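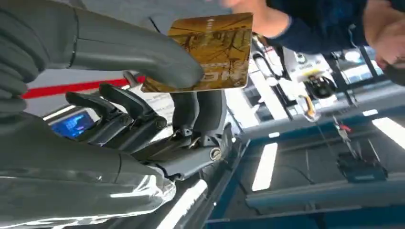
Skalel hand teaching kit: my thoughts after a month

Posted 22 April 2020

I've had the Skalel kit long enough now to have opinions, so here goes. Short version: I like it a lot, and the glove drives me up the wall.

What you get is a sensor glove, a little base station and the recording software. You put the glove on, the robot hand copies you, and when you're happy with a run you save it as a demo. We were using an older Asadi joystick setup before, and teaching a pinch grip with two sticks is about as much fun as it sounds. With the glove I had my first decent pinch saved in 20 minutes (and I'm slow with new stuff!).

My test job was cards. Hold a card by its edge, let a person take it, don't bend it. Thin flat things are horrible to teach because your own fingers feel the edge and the glove doesn't pass any of that back to you — you're going by eye the whole time. I squeezed way too hard at first and ruined a few. Chunhua Xia told me to slow the playback to half speed and trim the ends off each demo, and that helped more than anything in the manual did.

I recorded 100 demos in all. I'd say maybe a quarter of them went in the trash, mostly my fault, a few down to the thumb. Oh, the thumb. It drifts. You calibrate, it's lovely, and some 4 hours later your thumb is pointing somewhere your real thumb isn't. Recalibrating is quick but you have to take the glove off, and by then it's sweaty and doesn't want to come off.

The software is the best part. Demos are named and sorted for you, you can scrub through them like a video, and redoing one bad section doesn't mean redoing the lot. Milen's version still can't do that, as far as I know.

Small gripes: the cable is too short, the size medium runs small, and support took 2 days to answer an email about the strap. There's an update due in May that should let you calibrate with the glove on. If it works I'll bump my score.

Four stars from me. If you only need a simple open-and-close gripper, get the Lukel one and save your money.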